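Drying Dishes in Shared Kitchens
Chaltu Gebru, Household Studies project report, 17 Feb 2026
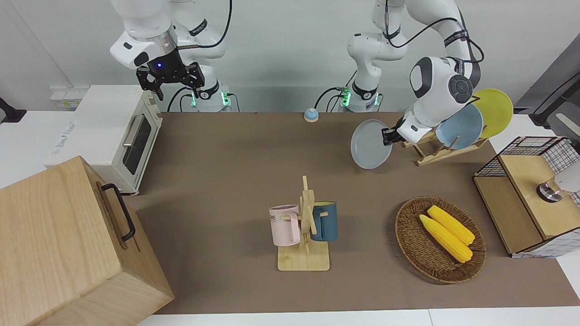
Our project asked how students in the Ultmont residence dry their dishes and how much space it takes up. I handed out a survey in January and got 231 replies. Air drying was the most common answer, at 71 percent, and most of the rest used a towel. The rack is usually the problem. On a brown tabletop cluttered with kitchen items, a dish rack is one more thing to work around, and people on the Girimness floor said they often cook with no clear counter at all.

I also visited 11 kitchens. Racks next to the sink stayed in use. Racks placed farther away were mostly used for storage – lids, lunch boxes, mail.

Limits: only one building was surveyed, and the Stirkeck wing was closed for painting. Survey form and replies are in Appendix B.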